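September 13, 2025
By the Devura simulation group, Weltthorpe

Minja kitchen set, counter tasks: collection entry

The purpose of this session was to extend the Minja training set with further simulated kitchen examples. The set held 2131 accepted episodes beforehand, of which 1062 use the island layout. The target for the present batch is 100 episodes, recorded in groups of 20, with the layout held fixed within each group and the starting pose of the arm varied.

Episodes were driven by hand through the Jimmont controller. The operator is asked to move at an even pace and to pause briefly before each approach. Long idle periods at the start are to be trimmed before the file is saved – the learner has previously copied them.

The first group starts with the arm low, at the front of the counter and below the level of the worktop. The paper towel holder is at the back left and the sink is to the right. The marble is pale and the towel roll is white, so contrast between the two is carried mainly by the dark base. Colleagues reviewing the wrist view should bear this in mind when marking the moment of contact.
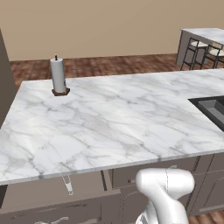 Points for the next group

1. Raise the arm clear of the counter lip before any sideways movement. Episodes in which it touches the drawer fronts are to be rejected, even where the task is completed.

2. Keep the bar stools in their present positions until the group is closed. Changes to the background will be introduced separately in November.

3. Record the random seed in the log as well as in the file name. Two earlier groups could not be replayed for want of it.

The wall colour remains as supplied. A request for a second lighting setting has been entered and is still open.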